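3 min read

Henanura group measures how glassy glycerol mixtures relax under slow compression

26 May 2026

Researchers at the Henanura Institute have measured the structural relaxation of glycerol-water mixtures close to the glass transition while the samples were compressed in small steps. The work was carried out with the Nseir Laboratory and used Premel, a dielectric pressure cell built by the two groups.

When a liquid is cooled fast enough to avoid crystallizing, its molecules rearrange more and more slowly until the material behaves as a solid. Pressure has a similar effect, but the two routes are hard to compare in mixtures, where water and glycerol may respond at different rates.

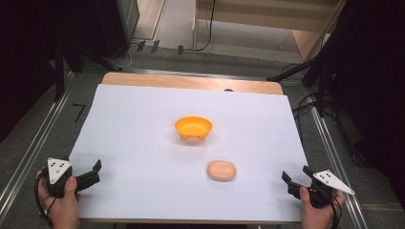 The team prepared seven compositions and held each one at 175 kelvin or higher during a run. Dielectric spectra were recorded after every pressure step, once the signal had stopped drifting. In three of the compositions, two separate relaxation processes were resolved. The slower process shifted with pressure almost as predicted by density scaling. The faster one did not, and its dependence on pressure weakened as the water content increased.

The authors attribute the difference to small water-rich regions that remain mobile after the surrounding mixture has stiffened. Neutron scattering measurements begun in March are intended to test this assignment.

Analysis was performed with the Flesar fitting code. The spectra and fit parameters are available on request.

Contact: Press Office, Henanura Institute | © 2026 Henanura Institute | Back to top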